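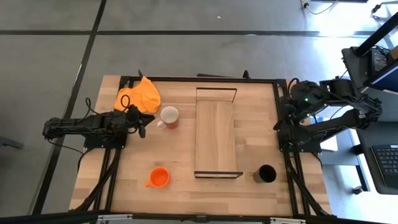

Last changed on a Sunday in November, 10 p.m.

Home | Reviews | Features | Phones | Home Tech | Newsletter

My thermostat wants to talk

I have a thermostat that sends me a weekly letter. It tells me how I did. Last week I did fine, apparently, though I could have done better on Wednesday night, when I committed the sin of being cold after dinner. There was a little leaf next to my score, and the leaf was drooping.

The thermostat is a Skindholm, and it replaced a beige box with a dial that had been on the hallway wall since before I moved in. The dial went from cold to hot. If you were cold, you turned it toward hot. In eleven winters it never once asked me to accept revised terms, and it had no opinion at all about Wednesdays.

The Skindholm has a round glass face and no visible controls. To change the temperature you touch the glass, which wakes it up, and then you touch it again, because the first touch doesn't count. Then you drag a finger around the rim. Drag too slowly and it thinks you want the humidity page. Drag too fast and you land on 84. I've seen guests do this in winter coats, with an expression I recognize from airport check-in kiosks.

"It's better in the app," said Thulani Masilela, who talked me into buying it and has been saying this for 6 months. He's right, up to a point. The app has large, clear plus and minus buttons, and I can press them from the couch, provided my phone is charged, the router is up, I am still logged in and there is no carousel about what's new in version whatever. There usually is a carousel. I have to swipe through 3 screens of smiling people in sweaters before I'm allowed to put the heat on and take off my own.

Then there are the notifications. I had assumed a thermostat would notify me about, say, the furnace dying. Mine also notifies me that it's sunny. It tells me when I leave the house and when I come back, two events at which I was present. It reminds me to change a filter, and when I tap "Done" it asks whether I'd like to buy a filter. I once tapped "Not now" and it came back on Sunday before breakfast, like a man selling windows.

I took all this to Harsh Dhillon, who designed control panels for ovens and boilers for a good part of his working life and now mostly fixes his neighbors' for coffee. He looked at the Skindholm for a while without touching it.

"Who's it for?" he asked.

I said it was for me.

"No, the dial was for you," he said. "With the dial, you could tell what it was set to from across the hall. Your hand knew how far to go. This one was drawn by somebody with a very nice monitor."

Dhillon's theory is that home gadgets got their manners from phones, and phones got theirs from people who are paid when you look at phones. A phone wants to be picked up. A thermostat has no business wanting anything of the kind. Yet somewhere a chart shows how often I open the heating app, and somebody is pleased when the line goes up. I open it a lot. I'm cold.

To be fair to Skindholm, the competition is no calmer. I borrowed a Grornov, which has an actual knob, and was so happy about the knob that it took me two days to notice it only scrolls through menus. Temperature is the fourth item, after Scenes, Insights and Family. I also spent a weekend with the Chu, which is voice only. It hears "sixty-eight" beautifully and "sixty-six" as "sixty-eight," and it says "Okay, getting cozy!" either way. My wife asked me to send it back in a tone the Chu would have had no trouble understanding.

The one I liked best was the cheapest. The Flilov has two rubber buttons, an up and a down, and a gray screen with a number on it. It does connect to the internet if you insist, by way of a setup page that looks like a tax form. I didn't insist. It cost less than the 200 dollars I paid for the Skindholm's drooping leaf, and my mother-in-law worked it in gloves.

I mentioned the Flilov to Masilela. He said the app was terrible.

I haven't swapped them over yet. The Skindholm came with a special bracket, and the wall behind it now has four holes that no other thermostat will cover. In the meantime I've turned off every notification I can find, under Settings, then Home, then My Home, then Preferences. The letter still comes. This week the leaf was up a bit, and I'm annoyed to report that I was pleased.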